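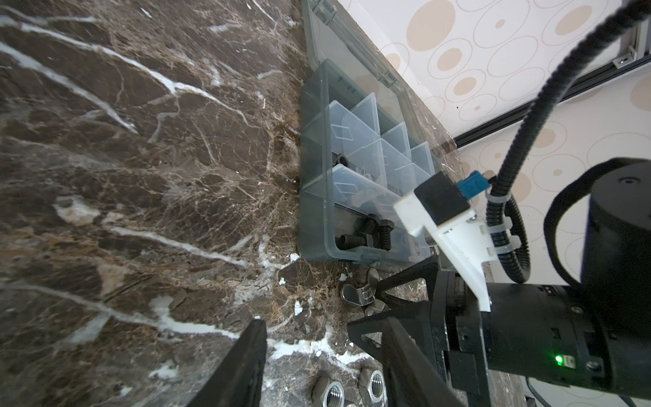 The one reader who wrote in from Stulcombe objected that engine numbers alone cannot separate a factory car from a later conversion, and asked that body numbers be listed next to them. That request is the reason for version 2 of this file set.

Welus Roadster Production Register
Version 2, 10 February 2026

Contents

The register covers the Welus roadster, a small open sports car with bodies pressed by Okeke and final assembly at the Cenunia works. It has one row per car. Engines were ordered in two batches, the first of 2,000 units and the second of 3,000. Not every engine went into a car, so the row count must not be read as an engine count.

Files

cars.csv: one row per car, keyed on body number
engines.csv: one row per engine, keyed on engine number
changes.csv: running changes to trim, gearing and brakes
sources.txt: short codes for the ledgers used

Columns in cars.csv

body_no: text, as stamped, leading zeros kept
engine_no: text, blank if the original engine is not known
axle: final drive ratio as entered in the build ledger
paint: factory color code, not the present color
market: home or export
source: code from sources.txt
grade: 1 to 3, see below

Grades

Grade 1 means the build ledger and the shipping ledger agree. Grade 2 means only one of them has the car. Grade 3 means the entry rests on an owner's report and a rubbing of the body plate.

Known problems

The April pages of the shipping ledger are water damaged and many market entries from that month are blank. Cars sent out as bare chassis have no paint code. Some replacement blocks were stamped with the old number, so a match between engine_no and the block does not prove the block is original.

Changes since version 1

Body number is now the key. The axle column was split off from the notes. Duplicate rows for cars returned to the works were merged, with the earlier date kept.

Corrections need a source code or a clear rubbing of the plate.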